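August, Radport kitchen bench, started 8:10

Second round on the sandwich bread for the Villanueva order. Same flour as last time (Beretley bread flour, the new sack), but I dropped the water from 700 g to 640 g per 1000 g flour and kept salt at 20 g. Dough came together fast and was easy to shape. The last one stuck to everything.

Bulk rise was two hours on the shelf by the oven. Kwaku thinks that spot runs warm, and the dough did move quicker than I wanted. Next batch goes on the lower rack.

Divided at 900 g for the long pans and 200 g for the test rolls. One long pan has a dent in the corner and the loaf always comes out lopsided there. Put it at the bottom of the stack.
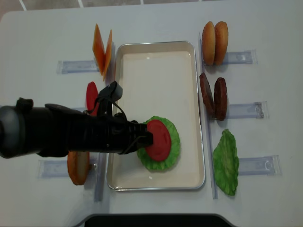
Baked the rolls first. Crust is thin, crumb is tighter than round one and slices clean at sandwich thickness once it has cooled for an hour. Cut one early and it tore. Leidy Ospina tried a roll with lettuce and tomato and said the bottom held up, but she wants more salt. I can't taste much difference between this and the last batch.

Long loaves had a pale side facing the door. Turn them halfway next time.

To do:
- 22 g salt, everything else the same
- ask Gurley about the late flour delivery
- hold back 100 g of old dough for the next mix
- freeze two loaves, slice one after thawing and check for crumbling

Oven off 1:40. Kwaku has the leftover rolls.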